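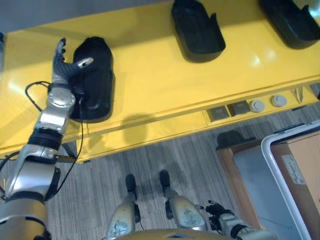
Tiltus: learning when to let the table help

By Štěpánka Murín, manipulation group, Candosthorpe

In the last newsletter I promised to write about the tray experiments when the numbers are final. They are final now, so I will try to explain what we did, what we found, and which part is still giving us trouble.

The task is simple to say. A humanoid robot stands at a table and must pick up thin molded trays with one hand, lift them, and put them down in a given place with the given side up. Our trays have the shape of a shoe. They are light, they are black, and the wall bends when you press it too much. Gitau Mfaume chose them after he had tested many household objects and found that most of them were too kind to the robot. A mug forgives you a bad grasp. A tray with a low wall does not, it turns around the finger that touches it first, and then it slides away from the palm.

Our first policy, which we call the base policy in the report, was trained by imitation in the usual way. An operator wears gloves and a headset, sees through the head camera of the robot, and moves the hand until the tray is lifted. From these recordings the network learns to predict the next short piece of motion from the camera picture and the joint positions. We recorded 852 episodes like this, with three operators. The policy runs at 25 steps per second.

The base policy was good at coming near to the tray. In almost every trial the hand arrived at a sensible place with the fingers open. After this moment it became much less reliable. The hand closed at the same speed in all situations, and when the tray began to turn, the hand did nothing different from before. It continued to close, as if the tray was still where it had been half a second ago.

Ha-neul Ahn spent a week looking at the recordings of the operators, first at normal speed and then very slowly. She noticed a thing that none of the operators had told us, and I was one of them. Before lifting, we all push the tray a little down and toward the far side, so that one edge stays on the table and the other edge comes up into the fingers. The table holds the tray for us during this short time. The thumb goes across the top only after the tray has tilted. I did this in nearly every episode and could not remember doing it when she asked me!

So the information was in the data, but the network did not use it well. The tilt is very short compared with the whole episode, only a few frames between a long approach and a long lift. If the network makes a mistake in these frames, the training loss almost does not feel it.

What Tiltus does

Tiltus is a small addition to the training. It does not need a new sensor or a new hand. It has two parts.

The first part is a label. For each recorded episode we mark the interval in which the tray is supported by the table and by the fingers at the same time. Ha-neul marked a portion of the episodes by hand, and then a small classifier marked the others from the finger joint positions and the motor currents. Nobuhle Mkhize checked the labels and sent back the ones she did not believe. In most of these cases the tray had touched a second tray, and the classifier took this contact for support from the table.

The second part is the use of the label. During training, the frames inside the interval have a greater weight, and the network must also predict the tilt angle of the tray from the head camera picture. At run time we do not use the predicted angle to control anything directly. It is there to force the network to look at the edge of the tray. We tried also to feed the angle back as an input, and this was worse. When the angle estimate was wrong, the hand believed it and closed in the air.

I want to say clearly that weighting frames is an old idea, and an additional prediction target is an old idea too. What is new for us is the choice of the interval, and the finding that such a short interval decides so much.

How we tested

We did 2308 trials in total, counting the base policy, Tiltus, and the versions of Tiltus with one part removed. The trays were placed by hand from a printed list of positions and directions, made in advance, so that the person placing them could not help one policy without wanting to. The person also did not know which policy was running. Marcelle Pons wrote the small program that mixed the order. She is very strict about it, and she was right to be strict, because in our pilot in November we had run all base policy trials in the morning and all others in the afternoon, and the sun in the room is very different.

A trial counted as a success if the tray was lifted free of the table, stayed in the hand during the transfer, and was put down with the correct side up inside the target area. If the robot needed a second attempt, we allowed it, but we noted it separately.

Results

With Tiltus the number of dropped trays went down to less than half of the base policy. The second attempts also became less frequent, and this is the result that I like most, since a second attempt often begins with a tray that is pushed into a bad position by the first one.

The version with only the greater weights gave already a good part of the improvement. The version with only the angle prediction gave a little, and in one group of positions nothing we can measure. Both together were clearly better than each alone. The full tables are in the internal report, with the intervals, and I ask everybody to look at the intervals before quoting a number in a talk.

The position of the tray matters more than we expected. Near the robot all versions work well. Near the far edge of the table the arm is more stretched, the wrist cannot turn so freely, and the fingers come to the tray at a flatter angle. There the gain from Tiltus is the largest. In the corners it is small again, and I think that the arm simply does not have enough room to do the push. Gitau does not agree with me, he thinks that the operators avoided the corners and the data is poor there. We will see. It is easy to test and we have not done it yet.

What does not work

Reflections. Our table is glossy, and the lamps make white spots on it. When such a spot is directly next to the wall of a black tray, the predicted angle jumps, and sometimes the hand starts to push too early. We could put a matte sheet on the table and the problem would be gone, but the tables in the real places where we want to go are glossy too, so I prefer to keep it. Nobuhle is now adding artificial bright spots to the training pictures. Her first runs look better, but they are too few for me to write more than this.

Trays that stand close together. The policy learned to push toward the far side, and if a second tray is there, the first one climbs on it. The operators had a different habit in this case and pushed to the side. We have few recordings of it.

The other hand. All results are for the right hand. We mirrored the data for the left hand and tried it for one day. It reached for the trays well and did poorly with the tilt. The two hands are not exact mirrors of each other in the tension of the fingers, and we knew this before – but we hoped.

Comparison with Gokus

Several readers asked how Tiltus relates to Gokus, our older planner. Gokus computes a grasp from a shape model of the object, and it knows nothing about the support from the table. For stiff objects with a known shape I would still use Gokus, it is faster to set up and you can see why it chose a grasp. For the trays it failed mostly because the wall bends and the model does not. We did not include it in the trials with the mixed order, so please do not compare the old Gokus numbers with the new ones. The trays were different and the target area was larger.

Data and code

The labels, the list of positions and the training code are in the folder Wi on the group server. Read the notes file first. The motor currents in the earliest recordings have a wrong time stamp, and the script that corrects it must be run before the classifier, otherwise the labels are shifted and everything looks almost correct, which cost Ha-neul two days.

If you want to try the labels on your own task, we would be very glad. I am especially interested in tasks where people use a wall or the side of a box for support, as the idea should be the same there. Write to me or to Ha-neul, and please include a few recordings, even bad ones. The next recordings with trays in the corners will be made as soon as Gitau has finished the new position list.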